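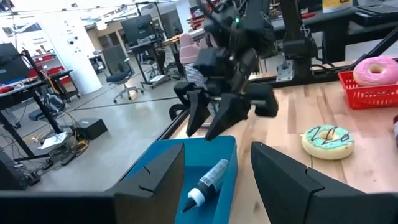 Why did the left gripper not reopen after the fault was cleared? Clearing a fault resets the controller but leaves the last grip command in place, and fault 127 does not cancel it.

Home | Notes | Labs | Contact

9 December 2024
Horácio Caldeira

Two-arm cell, fault handling. The left arm stopped mid-transfer with its jaws at 30 N. The operator cleared the fault and reached in; the arm resumed after 10 s. No injury. The Irside log shows no open command.

Revised procedure: press the stop, send open, read back jaw width, then clear. Keep hands outside the rail until the width reads true. Colour codes are in the May handout.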